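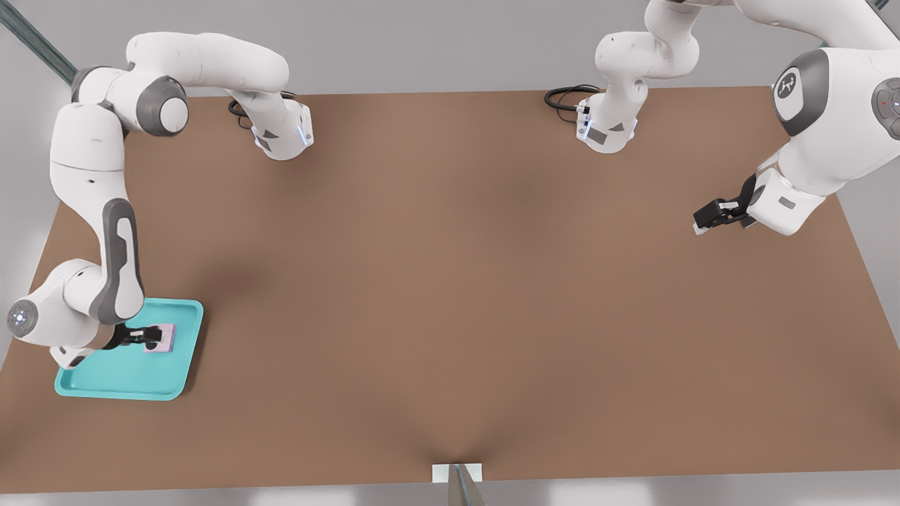

From: Siriporn Kaewsai
To: allotment-growers list
Subject: Re: Leek seedlings falling over after planting out

Dear all,

Thank you for the answers to my first message. I reply to several of them together, because I was away until Monday and the mails became many.

Eimear Rafferty wrote:

> Were the leeks hardened off before you moved them, or did they go
> straight from the windowsill to the plot? Mine went limp two years
> running and both times I had been in too much of a hurry. Also, how
> deep are your holes? If the white part is showing, the wind will
> have them over. I would not give up on them yet. Leeks look dead
> for a good while before they decide to grow.

They stood outside during the day for 4 days, and I took them in every night. Perhaps this was too short, as the nights in May were still cold. The holes were made with the handle of an old rake, and I think I was too shy with the depth. I filled them with water only and let the soil fall in by itself, like it is written in the book of my neighbour. On the side near the path the soil is heavy and the holes closed before I could put the plant in. On the other side it went well, and those leeks are standing now.

The variety is Suksawat, which I had from the seed swap. On the packet was written 300 seeds and I believe almost all of them came up, so I have plenty of spare ones in the tray if I must start again. The spare ones are thinner than a pencil. Should I wait with them, or is it better to plant thin ones now than thick ones too late?

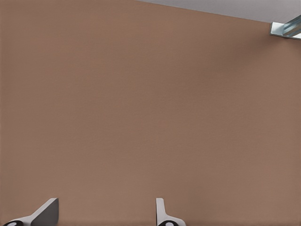 Charoen Kaewmanee answered me off the list that thin is no problem if the bed stays moist, and that he would plant them now, two in each hole, and pull out the weaker one in summer. He also cuts the roots a little shorter with scissors before planting. I have read other people who say never touch the roots. Does anybody on this list do it both ways and see a difference?

My second question is about the moth. Last year the leaves had white stripes, and inside the stem there were small caterpillars. I lost most of the row. I would like to cover the bed from the beginning this time, but I do not know how fine the net has to be. The shop has one called Drillow, which is light and can lie directly on the plants, and a stiffer one which needs hoops. The stiffer one costs more — and I would have to buy the hoops also.

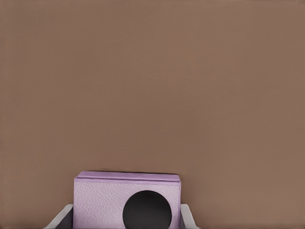
Duangjai Srithong thinks the light net is good enough for leeks, as long as the edges are buried and not only held down with stones. Her opinion is that most people lose the crop on the day they lift the net for weeding and put it back in the evening. This made me think, because I did exactly so.

I will probably take the light one and weed early in the morning. If somebody orders from the same shop, please write to me before Thursday and we can share the delivery.

With kind regards,
Siriporn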